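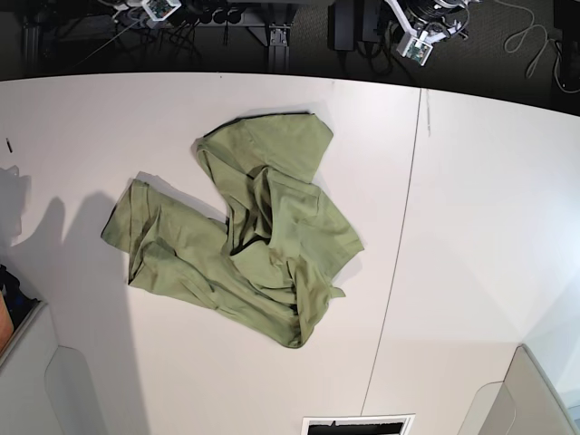 Issue 17

Brollura 4 Ply: the yarn behind the leaflet

August 11, 2018

The Brollura range is spun for Onum and sold with single-design leaflets. We asked the technical editor at Onum how a leaflet gets from swatch to print.

"The swatch comes first," the editor said. "We knit it, wash it, dry it flat and measure again. The gauge on the leaflet is the washed gauge." The standard swatch for 4 ply is 40 rows deep, with a garter border that is left out of the measurement.
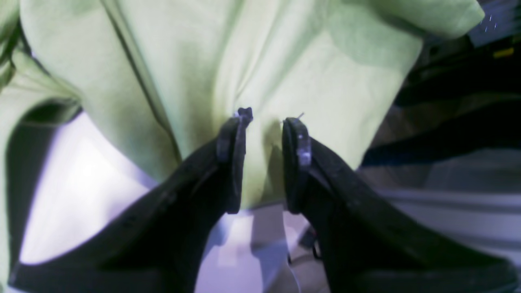 Black gripper fingers and pale green fabric.

Yardage is worked out by weight. Test knitters return the leftover yarn with the garment, and the office weighs both. The cardigan published in January took less than the 500 grams listed. "We round up to the next full ball in every size," the editor said. "Dye lots run out."
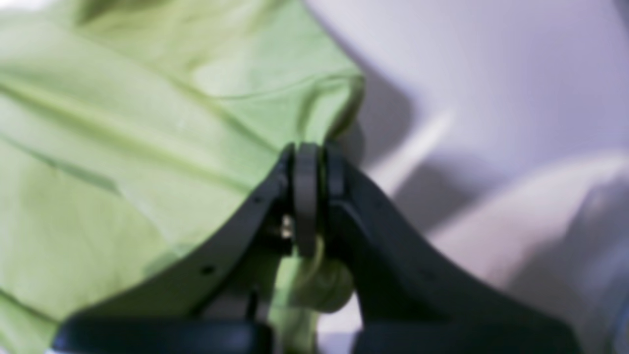 Edges cause more letters than gauge does. A ribbed neckband picked up too loosely will flare, and the editor checks each one by pinching the band and pulling down. "You want even pressure from both sides, like the two fingers in the photo, coming in left and right toward the middle. Pull from one side and the rib slants, and you learn nothing about it." Bands that fail are reknit on a smaller needle, and the leaflet is changed to match.

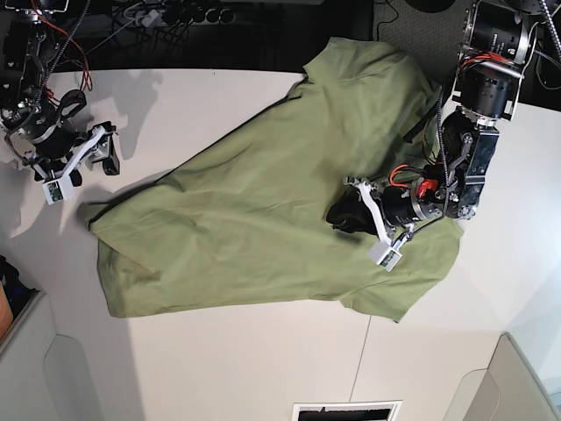

Print runs and corrections

A first run is 1000 copies. Corrections go on a loose slip until the reprint. The Brirkby sock leaflet has had two slips, both for the heel turn. "The stitch count was right in the chart and wrong in the text," the editor said. "Follow the chart."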